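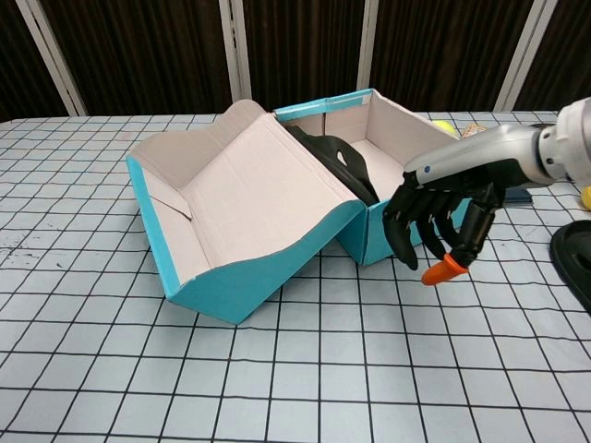
3.2 Storage of the Clellwood covers

The Clellwood holding consists of 733 first day covers, most of them from railway and postal anniversary issues. Covers were grouped by issue and kept upright in lidded boxes, with no more than 60 to a box. Miniature sheets were stored flat in a separate drawer. Each cover was checked for toning, gum stains and bent corners in October, and again on 9th May. Where the postmark was unclear, the issue date was taken from the Brindmont catalog. Figure 2 shows a box with its lid folded open.

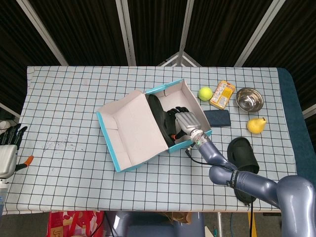
Figure 2. Open box on a gridded cloth, lid to the left.

Toning was more common on covers with a printed insert card. Covers from the Wonthorpe purchase had no inserts and are left out of the comparison in Section 4.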